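Plotine software group – minutes
Project: Kombo two-arm controller
Start 2.15 pm

Present: Faith Temba (chair), Gearóid Gallagher, Musyoka Wanyama, Maritza Cáceres (notes)
Apologies: Godfrey Obura

1. Previous minutes
Accepted with one correction: the planner branch is owned by Musyoka, not Godfrey.

2. Grasp state
Gearóid has changed how the controller decides that a gripper is holding something. Thin items were being reported as an empty close. It now checks motor current as well as finger width. Replay of 2,441 logged grasps finished overnight and he is still going through the mismatches.

3. Planner
Musyoka reported delays of up to 80 ms when both arms ask for a path at once. Agreed to give each arm its own queue and keep one shared collision check. Faith wants the old behaviour left behind a flag until the Dinley visit.

4. Perception
Clear bottles and flat straps remain the weak classes. Maritza proposed labelling the wrist views first – agreed, in batches of 40.

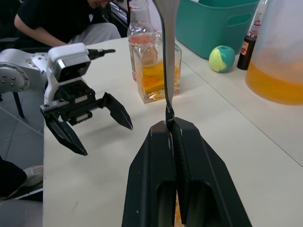 Item 4: wrist view, strap held in the closed gripper, bottles behind.

5. Log viewer
Colour settings still reset on reload. Low priority.

Actions
GG – list of mismatches from the replay
MW – separate queues, behind flag
MC – first labelling batch
GO – log viewer fix, when back

Closed 3.05 pm. Next meeting in May, same room.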